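Saw Solus last night at the Mestdale. Thread, because I have more to say than fits in one post. Mild spoilers for the first half, and I'll warn you before I get to the ending.

Background for anyone who missed it. Solus is the lighthouse movie. One keeper, one winter, a radio that works when it feels like it. Ziółkowski directed. It played two festivals, got bought by Bandow, and then sat on a shelf for a long time while they decided what to do with it.

What they decided to do was cut it. The festival version ran long. The one in theaters now runs 90 minutes on the nose, and I have never trusted a drama that comes in at exactly 90 minutes.

I saw the long one when it played the festival, so I can compare. I took notes back then, but they're mostly unreadable. I'm going on memory for some of this. Correct me if I get a scene wrong.

First thing that's gone: the boat ride out. In the long version you sit in that boat with him for what feels like forever. You get sick of the gray water. By the time he steps off, you understand how far he is from anybody.

Now he's on the dock in the second shot. A title tells you it's November. The movie spends the next hour telling you he's lonely, and I kept thinking they used to have a way of showing me that.

Second thing: the supply man. He had a real part before. He came out with the groceries, stayed for coffee, and complained about his knees. He was funny, and he was the only other face in the picture for long stretches.

He's down to one visit. He hands over a crate, says the line about the weather, and leaves. When the keeper talks about missing him later on, a guy behind me asked his wife who that was. Fair question.

Third thing, and this is the one that made me want to write this thread. They added narration.

There was no narration at all in the festival version. None. The keeper barely spoke unless the radio was on. Now there's a voice over nearly every quiet scene, and it explains what you're looking at. He looks at the empty chair, and the voice says he thinks about his brother.

I knew he was thinking about his brother. He had just put his brother's hat on the chair.

I want to be fair to Bandow. They paid for the movie and they have to sell tickets. A slow film about a man and a radio is a hard sell in any year. I get why somebody in an office asked for it to be shorter.

I also don't think longer is better by default. There was a chunk in the middle of the festival version, the part with the leaking roof, that went on past the point where it was doing anything. That's been trimmed and it's better for it. Credit where it's due.

But cutting a roof leak is editing. Putting a voice on top of a quiet scene is being scared of your audience. I think people who buy a ticket to a lighthouse movie have made their peace with some quiet.

The photography survives all of it. The night scenes are very dark and they held up on the Mestdale's screen, which isn't always the case there. The beam comes around, you see the room, it goes away, and you wait. I heard people shift in their seats while they waited. That still works.

The sound is good too, when the narrator lets you hear it. Wind, the stove, the hum of the radio warming up. There's one scene where he's trying to tune in a station and gets a piece of a dance band for a few seconds. Best moment in either version.

Somebody in my replies is asking about the score. It's thicker than I remember. I can't swear they added music, but there are strings under the scene on the stairs and I'd have bet money that scene used to be silent.

ENDING SPOILERS in the next two posts. Skip down if you care.

In the festival version the relief boat arrives and he doesn't go out to meet it. You see it from his window. The light keeps turning, though it's morning and it should be off. Then credits. The room I saw it with sat there for a while before anybody moved.

In the new version he goes down to the dock, the supply man shakes his hand, and the narration tells us he learned to live with the sea. I wrote that line on my ticket stub so I'd get it right. He learned to live with the sea. He's been a lighthouse keeper for his whole adult life.

End of spoilers.

Talked it over afterward with Janaka Seneviratne, who had never seen the other one. Janaka liked it. Thought it was a bit obvious, liked the lead a lot, would see it again. So it's possible I'm just the guy who saw the first version and can't let it go.

I've tried to think about that honestly enough to be useful. If I'd walked in cold, I'd probably say it was a handsome movie with too much talking. I wouldn't be angry. I'd have forgotten most of it by next week, and I remembered the other one for a long time.

The lead, by the way, is great in both. You can see it in the meals. He eats the way people do when they've been alone a while, standing up and looking at nothing. They left those scenes mostly alone and I'm grateful.

Attendance report for those of you who like that sort of thing: 41 people, early evening show, small screen. Pretty good for the Mestdale. A few left during the fog section. Most stayed through the credits.

People keep asking if the long version will come out on disc. I don't know. Nothing has been announced that I've seen. Ziółkowski didn't do much press for this release, and you can read into that whatever you like. I'm going to leave it alone.

What I'd like is for Bandow to put both on the same disc and let people pick. It's been done plenty of times with other movies. The long cut exists and was shown to paying crowds, so I'd hope it isn't sitting in a closet somewhere.

If you're going to see it this week, go to a theater. The dark scenes will be mud on a laptop. Sit a little closer than you normally do. And if you can find a way to tune out the narrator, let me know how you did it.

Rating, since I always get asked: 3 out of 5 for this one. The festival version would have been higher. I don't do half stars, so please stop asking me about half stars.

Couple of pictures and then I'm done for the night.
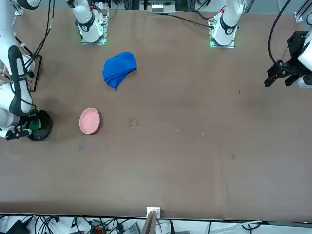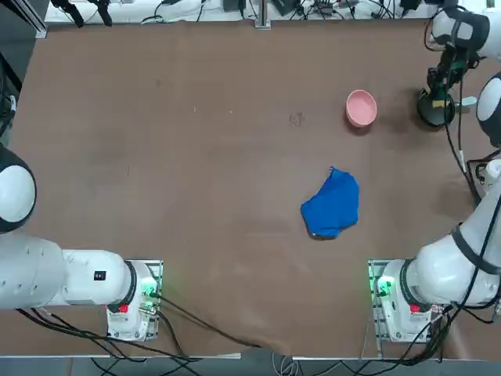

Same brown tabletop and white robot arms in both. Blue cloth and pink bowl are in the second one.

Replies are open. If you saw the long version too, tell me whether there was music on the stairs - it's going to bother me until I find out.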